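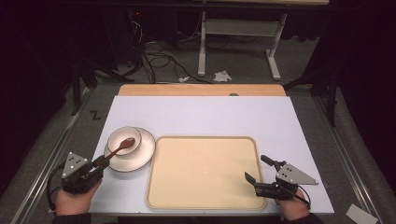

Left gripper with the spoon in the cup, right gripper open, tray between them. Note the cable leaving each gripper.

How to Find a Gripper Cable Fault Before It Eats Your Recordings

This page covers one fault, on one kind of setup: a pair of hand-held grippers with wired jaw sensors, used for recording tabletop demonstrations. We run two on the Romon bench and two more on the Prydderch bench, and all four have now done it to us at least once.

The fault is simple to describe. The jaw reading freezes for a moment, then jumps to wherever the jaws really are. Your hands are fine. The spoon is fine. The log says the jaws stayed open while the spoon floated out of the cup by itself, and a policy trained on that will try to lift cutlery by faith.

We lost 200 episodes this way before anyone plotted the numbers. The live view had looked perfect the entire time, which is how a live view likes to look.

What you need

A gripper pair, connected as usual
The Potell logger, or anything that writes jaw width with a timestamp
A known good spare cable
Cable clips or soft hook-and-loop straps
Masking tape and a pen
A wooden spoon, a cup and a tray, or whatever your task uses

Before you start

Stop any robot arm that can replay or follow the gripper stream, and cut its motor power. Pausing the software doesn't count. A frozen reading followed by a jump is annoying in a log file and a good deal worse in a real jaw with a finger near it. Ours snapped shut on a cup handle during a replay. The handle lost.

Step 1. Get a still baseline

Lay both grippers down with the jaws open and nothing in them. Record for 40 seconds without touching the table. Plot jaw width against time for each side. You want two dull flat lines with a little fuzz on them. If a line is perfectly flat, with no fuzz at all, be suspicious. Real sensors fidget. A value that never changes in the last digit is usually the logger repeating the last packet it got.

Step 2. Check the timestamps, too

Open the same file and look at the gaps between samples. On our loggers anything over 80 milliseconds gets flagged. The older Potell builds fill a gap with the previous value and say nothing about it, so look at the device time column and ignore the host time column, which will cheerfully keep ticking through a power cut.

Step 3. Wiggle, one side at a time

Start a new recording. Open and close the left jaws slowly and keep going. While you do that, have a second person flex the cable a hand's width at a time, starting at the gripper body and working toward the plug. Call out each section so you can match it to the plot later. Then do the right side.

Do not wiggle both at once to save time. I did, found a dropout, and had no idea whose it was.

Step 4. Do the real task

A cable can pass the wiggle test and still fail at the one angle your task needs. Run the task at normal speed, with the full reach. For us that is spoon in the cup, spoon out of the cup, over to the tray and back. Reaching across the board is the part that catches most faults, because the slack runs out and the connector starts taking the load.

Step 5. Swap the cable, then swap it back

If you found a dropout, fit the spare and repeat the step that failed. If it goes away, put the old cable back and make sure the fault returns. This feels silly. Do it anyway. Half of our "bad cables" were good cables that had been badly seated, and we threw out several before noticing.

If the fault stays on the same side with the spare fitted, it's the socket on the gripper. Tape the gripper shut, write FAULT on the tape, and send it for repair. Don't put it back on the shelf with a mental note.

Step 6. Give the cable somewhere to go

Leave a loose loop near the gripper so the plug never carries the weight. Clip the cable at the table edge, and keep the run on the floor out of the walkway. At Trerlow the bench cables crossed the path to the door, and the dropouts lined up beautifully with lunch.

Step 7. Deal with the old recordings

Search your files for any stretch where jaw width repeats exactly while the gripper is moving. Throw out those episodes. Don't interpolate across the gap, however tempting that looks in a plot. We tried patching ours and ended up with a very smooth record of something that never happened.

How often to check

Steps 1 and 2 at the start of every session. Steps 3 and 4 every 900 episodes, or any time a cable gets stepped on, rolled over by a chair or described by someone as "probably okay."

Page last changed 24 Jul 2026: added the device time note in step 2.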